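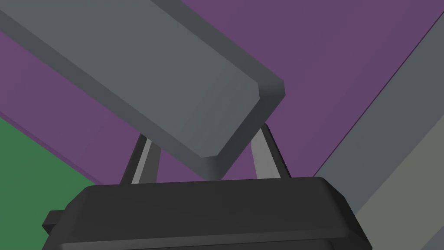 Tasano T2 two-arm chore workcell
Kirncombe Automation — Equipment — Workcells

Product code: TAS-T2-721
Status: available to order
Page last revised: May 14, 2026

Overview

The Tasano T2 is a fixed two-arm workcell for light handling jobs: sorting parts into trays, loading fixtures, clearing and wiping a bench, folding flat textiles. It ships with two arms, two parallel grippers, a steel base, a controller and a license for the Nelten simulator. Every task program is built and checked in Nelten before it is released to hardware.

Buyers ask whether the T2 can do general household or shop-floor work. At present it can do a limited set of tasks, at a bench, with known objects. The task table further down gives the current state for each. Kirncombe does not sell the T2 as a replacement for a worker on a mixed line, and does not sell it for use in private homes.

Grippers

Each hand is a dark housing with two slender fingers. Fingers are sold in pairs and are changed with a single hex key. Long bars and other stock much wider than the fingers should be approached from the end or the narrow side. A bar held near one end puts a twisting load on the finger mounts, and the controller will stop the arm if the limit is passed. For bars over 861 mm, use both hands.

Fingertip pads are a wear item. Replace them when the surface is glazed or when slip faults rise on a task that used to run clean.

Specifications

Arms: 2, six joints each
Reach per arm: 861 mm
Mass, complete cell: 200 kg
Base width: 1,240 mm
Fingers per hand: 2
Supply: single phase, grounded
Mounting: floor bolts, four points
Simulator: Nelten, one seat included
Guarding: not included, see Safety

Task status

Tray sorting, rigid parts: released. Parts must be on the object list.
Fixture loading: released for single-sided fixtures. Two-sided fixtures need a site visit.
Bar and block handling: released in Nelten, limited release on hardware.
Bench wiping: released for flat surfaces with no loose items left on them.
Towel folding: trial. Square and rectangular towels only, laid out flat at the start.
Dish loading: trial. Plates only. Glassware is not supported.
Cable routing: not supported.
Laundry from a mixed pile: not supported.
Cooking: not supported and not planned.

"Released" means the task passed our acceptance test on hardware at Kirncombe, with the standard fingers. "Limited release" means it passed on some sizes and not others; ask for the size list. "Trial" means we will set it up for you, and you should keep a person at the stop button.

Simulation and hardware

Nelten draws objects as plain shaded solids. Surface texture is left out by default, which keeps the program quick on an ordinary desktop machine. Collision shapes are simplified in the same way. Contact between a finger and a beveled edge is where simulated and real results differ most — a grasp that holds in Nelten can slip on the bench if the pad is worn or the part is oily.

Plan on extra commissioning time for any task in which a part is pushed, tilted or handed from one arm to the other. Straight pick and place moves usually transfer without changes. The hand view in Nelten is useful for checking finger clearance, but it does not report grip force. Use the force log for that.

Soft goods are modeled poorly. The towel program was tuned on hardware and the simulated version is supplied for path checking only.

Safety

The T2 must be installed behind a fence or light curtain. It is not rated for shared space. Arm speed is capped in teach mode and the cap cannot be raised from the operator menu.

Options

TAS-F2 — long finger pair
TAS-P1 — fingertip pads, pack of ten
TAS-N1 — additional Nelten seat
Alcantara vision mast — overhead mount for the sorting and fixture tasks. Required for tray sorting when parts arrive unaligned.

Delivery and support

Cells are built to order. Installation is quoted separately and covers leveling, bolting down and one released task. The next task update is scheduled for October and is free to cells under a support plan. Cells on controller firmware older than the current release must be updated first.

To request a quote, send the part drawings, the tray or fixture dimensions and the cycle time you need. Requests without a cycle time will be returned.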